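Kuline table cover, round corners, 47 inches wide

I bought this in April to save washing the kitchen tablecloth every other day. It's clear, fairly thick, and trims with ordinary scissors. The smell took a week to go - open a window.

Spills wipe off with a damp rag. Fold creases are the weak point, and mine still show near one end.
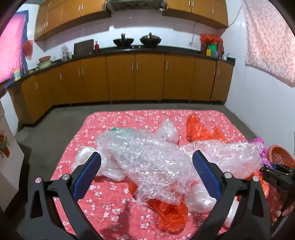 Marlene Conceição says hers went flat after two nights under heavy books, and that the Jorton one never did.

I'd buy it again at 34 dollars, but ask for it rolled.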